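How to bleed a radiator without repainting the hallway

If the top of your radiator is cold and the bottom is warm, there's air in it. If the whole thing is cold, check that the boiler is on. I mention this from experience.

You'll need a radiator key, an old towel and a small dish. My key came from the hardware store in Gumstead and has been lost in every room of the house. Buy two.

1. Turn the heating off and let the radiators cool. An hour is good. The people who skip this step tend to have interesting forearms.

2. Start downstairs, at the radiator furthest from the boiler. Opinions differ on this, loudly, but it's the order my father used and he only flooded the one room.

3. Find the bleed valve, a little square peg at one top end. If it has been painted over (ours had, in a colour called Rondier Mist), scrape it clean before you try the key.

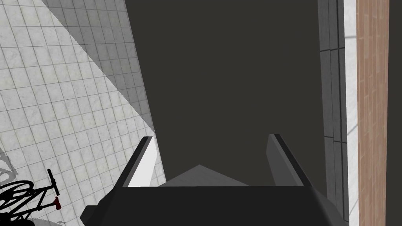
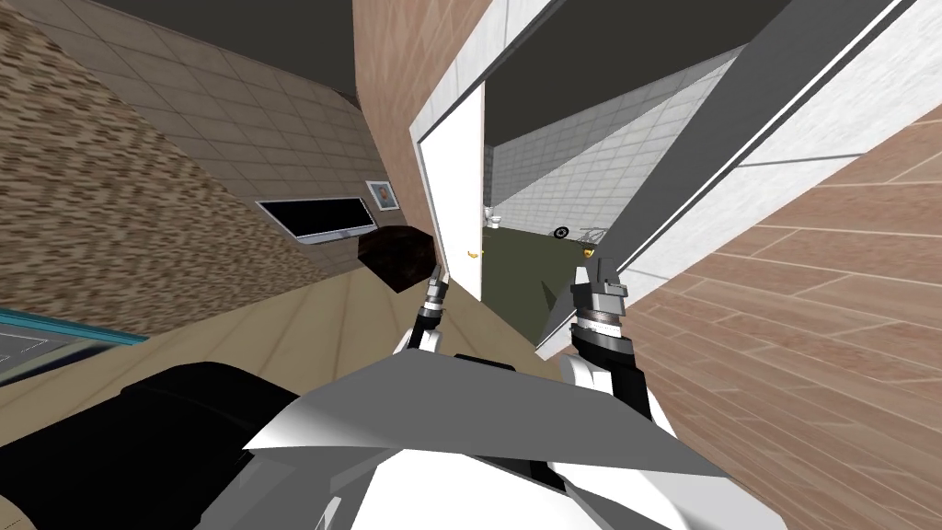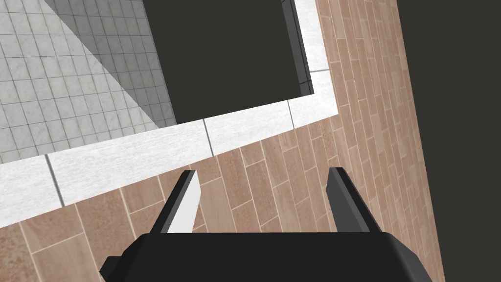

Three views from indoors. The open door is in the second, the brown tiled floor in the third.

4. Hold the dish under the valve, drape the towel over everything you love, and turn the key anticlockwise. A quarter turn is plenty. You want a hiss. Don't take the screw right out, however slowly things are going.

5. When the hiss turns to a dribble, close the valve. Snug will do. The water may be grey or black and will smell like the inside of a trumpet.

6. Check the boiler's pressure gauge and top up to whatever the manual says. Ours lives in the drawer with the takeout menus.

Do the lot every November, before the first proper cold. If the same radiator fills with air again within a few weeks, call a plumber and try to sound surprised.

Comments

Liv Ekström: Worked on four of ours. The fifth has no valve that I can find. Is that a thing?

Tormod Wikström: Liv, look round the back. Mine was facing the wall. Bring a mirror and some patience.

Liv Ekström: Found it. Also found a sock.

Contact | © 2022 Dekley Home Notes | Back to top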